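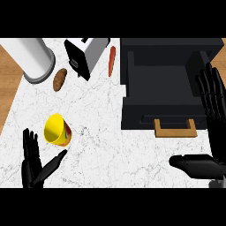
Jolene Brunton learned to make marmalade from her aunt Maxine, and she will tell you right away that she learned it badly the first time. "I was nine and I wanted to eat the peel," she says, laughing. We talked on a Thursday morning at her place in Akcombe, over tea that went cold because neither of us would stop talking, and she kept coming back to the kitchens she has cooked in over the years. Her aunt's had one narrow shelf and a stove that leaned. She has nothing against the kind you see in magazines now, with a wide white marble countertop and a toaster back against the far side, but she says a person can make a very good marmalade on a card table if the fruit is right.

The fruit, for Jolene, means Seville oranges, and the season for those is short. She starts calling the market in Sosumberg as soon as January comes, and she is not shy about it. "Merle Doolan runs the stall there and she knows my voice by now. I say hello and she says, no, dear, not yet." When the crates finally come in, Jolene buys enough for 18 batches and spends the next few weeks slicing, soaking and stirring, usually with the radio on and the back door open to let the steam out.

Last winter she filled 113 jars. Most went to neighbors and to the little shop that Manaia Kerslake keeps on Pearce Street, where they sit by the register next to the honey. Manaia told me over the phone that people ask for the dark one first, the one with molasses in it. "It's bitter and it's a bit bossy," she said. "My husband puts it on cheese, and I used to think that was terrible, and now I do it too."

I asked Jolene what goes wrong for beginners, and she poured more tea before she answered — she takes the question seriously. "They get scared and boil it too long. Then it's like candy and you can't get the spoon in." She tests hers on a cold saucer, the way Maxine did, and she lets the peel soak overnight, up to 22 hours if she has errands. She has tried a thermometer and didn't care for it.

These days she has company at the stove. Kane Quinlan, who lives 2 doors down, came by one afternoon to return a ladder and ended up cutting peel until supper. He cuts it thicker than she likes. "I've told him," Jolene says, "and he nods, and then he does it just the same." She has started labeling those jars with his name, and Merle has already asked her to put two of them aside.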